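Gekano Project: Interim Progress Report
Prepared for the Vik Fund
Fri 20 January

1. Summary

The project is collecting demonstrations of household dish handling, performed through a pair of robot arms, for use in training a manipulation policy. The grant agreement calls for 660 accepted episodes by the end of the funding period. To date, 410 have been accepted. Collection takes place at our Skesutville site.

2. Workstation

The station has remained unchanged since September. A round black tray occupies the middle of the table, with a clear bin on one side and a gray dish rack on the other.

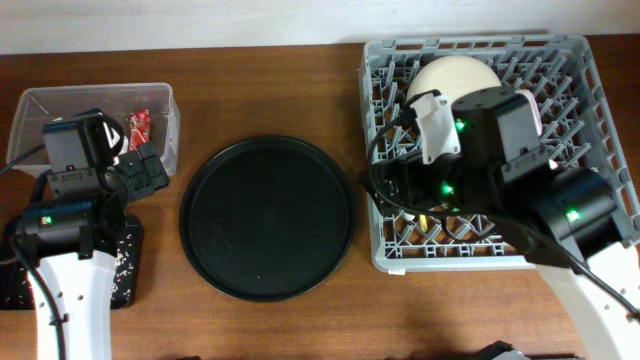
Figure 1. Two-arm station with empty tray; plate standing in the rack.

The task family covers transfers between the tray and the rack. Objects are plastic cutlery, cups, bowls and a plate, in light colors chosen to stand out against the tray. Operators vary the starting positions within limits set out in the collection protocol. 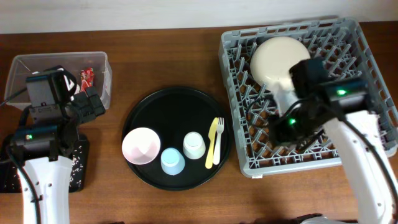 Plates have required the most operator training. The grip must be taken low, between the pegs, and early episodes were often rejected for contact with the rack. A revised practice schedule of 30 minutes per operator was introduced, and the rejection rate for plate episodes has since fallen.

Cups and bowls are accepted in any stable resting position in the rack. The protocol does not require them to be upright, as the policy is expected to meet varied arrangements.
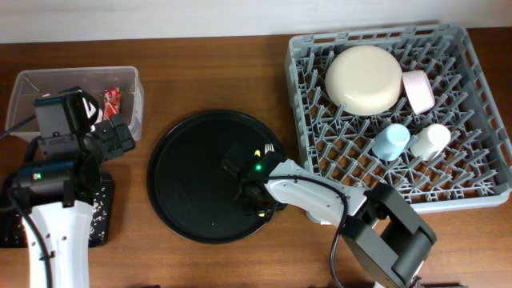 3. Data quality

Each episode is recorded from a head view and from the wrists, and is reviewed by a second operator before acceptance. The wrist views are of particular value for thin items such as forks and knives. 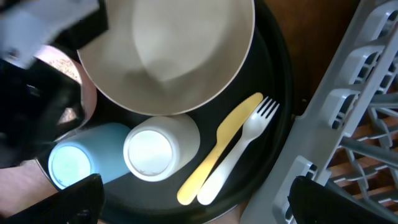 Review found 6 episodes with mismatched timestamps between views. These were withdrawn and will be collected again. Jorketti, our annotation partner, has received all accepted episodes.

4. Next period

Collection of the remaining episodes will continue at the same station. No change to the budget is requested.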